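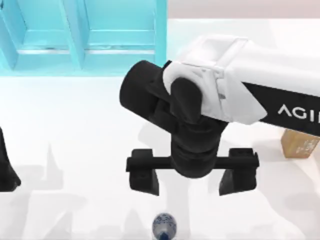 White tabletop with jointed arm, computer rendering.

Hard water at the Dilla building: what changes in March

The new water softener for the Dilla building has been delivered and will be put in during the first part of March. It covers the kitchens on all three floors, the dish room, the showers on the lower level, and the boiler. Drinking taps stay on the unsoftened line. The Tindo building is on a different supply and is not part of this work.

People have been reporting white crust on faucets and kettles since we moved in. It is scale, left behind when hard water dries or is heated. It is not a health problem, but it clogs spray heads, shortens the life of heating elements, and leaves a film on glasses that the dishwasher can't remove. Two coffee machines were replaced last year, and the repair notes on both listed scale in the boiler.

A sample from the second floor kitchen was tested in January. It came back at 251 milligrams per liter, well into the range that counts as very hard. The softener will be set to bring that down to 50. It can go lower, but very soft water feels slippery on the hands, takes more rinsing, and uses more salt.

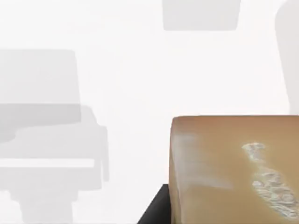 Building Services, Avberg

Buzatu is doing the installation. The crew will work in the lower level plant room, and the hallway outside it will be closed to carts while the tank is brought in. Please use the east elevator for deliveries that week. The bike room stays open.

Water to the whole building will be off once, from 6 p.m. until 10 p.m. A notice with the day will go up by the elevators and on each kitchen door. If your group works evenings, fill a pitcher before six. The restrooms will be locked while the water is off, and the ones in Tindo can be used instead. Your badge will open the Tindo side door that evening.

When the water comes back on it may look cloudy or run a light brown for a few minutes. Run the cold tap until it clears. Don't start a dishwasher or coffee machine until the "ready" card has been placed on it. We will go floor by floor and flush each line first, starting at the top.

After the switch, dishwashers will need less detergent. The present dose is one full scoop, and this will drop to half. New scoops are on order and the old ones will be collected, so please don't keep one in a drawer. The rinse aid setting will be changed by us. If glasses come out with a rainbow film, the dose is too high, and we would like to hear about it.

The softener will not remove scale that is already there. Kettles can be cleaned with white vinegar and water in equal parts. Bring it to a boil, leave it for 20 minutes, pour it out, and rinse twice. Faucet tips can be unscrewed and soaked in the same mix. Don't use vinegar on the stone counter on the first floor, where it has already left dull spots near the sink. Plain dish soap is enough there.

The unit runs on salt, which comes in bags and will be stored on the pallet beside the plant room door. We expect to go through 18 bags by the end of summer. It is coarse softener salt and is not suitable for food or for the front steps. Ice melt for the steps is still kept in the yellow bin at the loading dock.

We will test the water again in April and post the result in the kitchens.

Comments (4)

3rd floor east: Does this mean the filter pitchers can go? Ours takes up half the fridge.

Building Services: The drinking taps aren't changing, so keep it if people like the taste. If no one is using it, bring it down to us.

Lab support: Please leave the still room on the old line until we have checked with the maker of our unit. We sent a note in January and haven't heard back.

Front desk: The shower on the left downstairs has had almost no pressure for weeks. Will someone soak the head, or should I put in a ticket?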